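How do you teach a robot to pick up something thin and slippery? You can write many lines of computer code, but there is another way. You can show it.

At Dilport, the workshop where I work, we use a gripper that a person holds in the hand. It has finger pads, and a camera is fixed on it. When you close your hand, the pads close too. The camera records what the gripper "sees", and a computer keeps the recording. One recording of one task is called a demonstration.

My colleague Gladys Ticona has made 681 demonstrations with plastic film. Film is a difficult thing for a robot. It bends, it shines, and you can look through it!
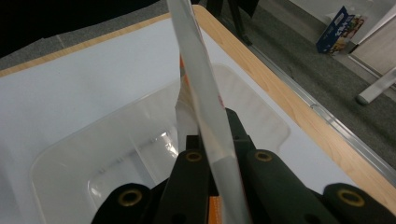
When Gladys shows a task, she moves slowly and she does not stop to scratch her nose. The computer would learn the scratching also. She does the same task again and again, but every time a little different: the film more to the left, or more to the right. In this way the robot learns what to do when things are not in their usual place.

Orlando Giraldo uses remote control. He sits at a desk and moves two handles, and a robot arm across the room copies him. It is slower work, and he needs a rest after each hour.

**Try it at home**

You need 3 things: a friend, a strip of paper and a pair of kitchen tongs.

1. Pick up the paper with the tongs while your friend watches.
2. Give the tongs to your friend. No talking!
3. Did your friend hold the paper at the same end as you?

Now change places and try with a sock.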